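Last revised 6/20/22

# Returns bins: frequently asked questions

These answers cover the grey sloped-wall bins used for small mixed items. For shelving and pallet stock, see the Cendero pages.

### Which items go in a grey bin?

Loose small goods that have been booked in but not yet given a shelf location: small boxed items, computer mice, blocks, small plastic containers and similar. Anything with an exposed blade, a leaking cap or a loose battery goes to the Hassanpour cabinet.

### Is there a weight limit?

Yes. 3 kg per bin, contents only. A single item over 741 g should be shelved directly.

### How long can an item stay in a bin?

Until the end of the next working day. Items left longer appear on the Rallier overdue list under code 77.

### Do items need to be sorted within the bin?

No. Place them flat on the floor of the bin and leave them in one layer. Stacked items slide down the walls and end up on their labels -- the usual cause of a failed scan.

### Can I put an item in without its packaging?

Yes, if it was booked in that way. Enter "U" in the condition field. Don't re-box an unboxed item in a carton from another product.

### What is the longest item that fits?

280 mm, measured corner to corner. Longer items rest against the slope and should go on the Billel rack.
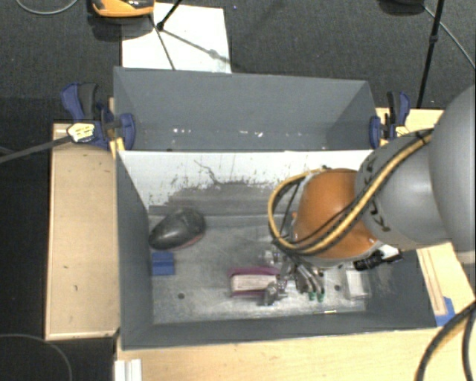
**Small Goods Returns Department**

### The bin is scratched and marked. Should it be replaced?

Not for that alone. Scratches on the floor and scuffs or streaks on the white panel are surface wear, and a bin in that state stays in service. Report a bin if a wall has split, if the panel has come away, or if a sharp edge can be felt with a gloved hand.

### How are the bins cleaned?

Wipe with a damp cloth and mild detergent, floor first, then the walls. Solvent cleaners dull the grey surface and are not to be used. White specks and label scraps can be brushed out dry. The full clean of all bins takes place each September.

### An item has no readable label. What now?

Enter it as unidentified, with its colour and its longest side in millimetres. "Dark grey mouse, oval" is a usable entry -- "computer part" is not.

### Can two orders share one bin?

Yes, provided both are booked to the same bin number before the first item goes in.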